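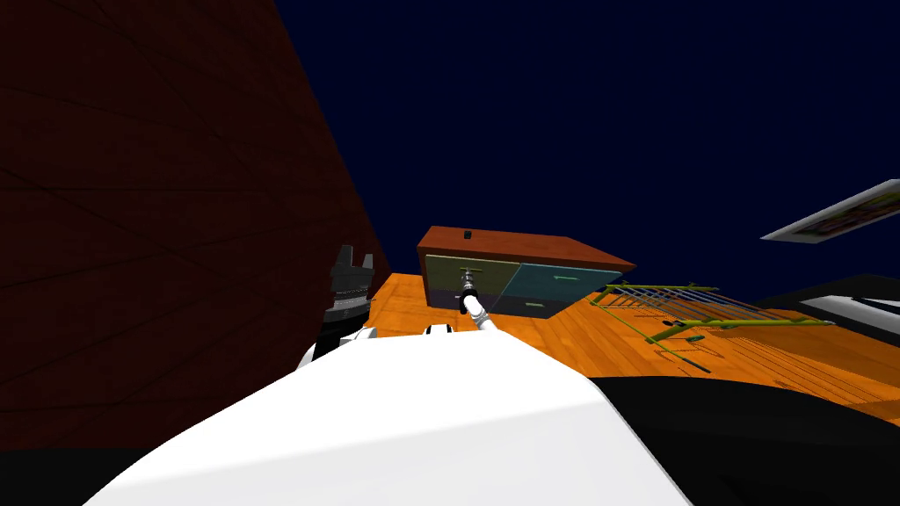
**Cabinetmaking** is the craft of building furniture with fitted doors, drawers and shelves – and it is one of the most rewarding branches of woodworking to study, since so much of the skill is hidden inside the finished piece. It covers kitchen units, wardrobes, sideboards, desks and chests.

## Origins

Furniture with compartments is very old. Wooden chests from ancient Egypt survive in remarkably good condition, some with joints that a modern maker would recognize at once! In medieval Europe the chest was the main piece of storage in most homes. Doors and drawers became more common later, and the cabinetmaker slowly became a separate trade from the carpenter and the joiner.

## Construction

Most cabinets follow one of two plans. A *frameless* cabinet is a plain box, with the doors hung straight on its sides. A *face-frame* cabinet has a border of solid wood fixed to the front, which stiffens the box and gives the hinges something sturdy to hold.

Wood swells and shrinks with the moisture in the air, mostly across the grain. The frame-and-panel door is a wonderful answer to this: a thin panel floats in grooves cut into the frame, free to move without splitting. Dovetails, with their flared interlocking tails, have long been the favorite joint for drawers.

## The Stelstead school

The town of Stelstead has a lively tradition of its own. Elspeth Kinnear opened a workshop there with 2 benches and a borrowed saw, and her pupil Dougal MacBrayne went on to teach 55 apprentices. The Stelstead style favors low, wide cabinets with doors that meet without a center post – a lovely, open look that demands very exact hanging.

The Brimell collection in the town holds 20 pieces from the workshop, along with Kinnear's pattern books. It opens to visitors on Wednesday afternoons.

## See also

- Joinery
- Marquetry
- Wood finishing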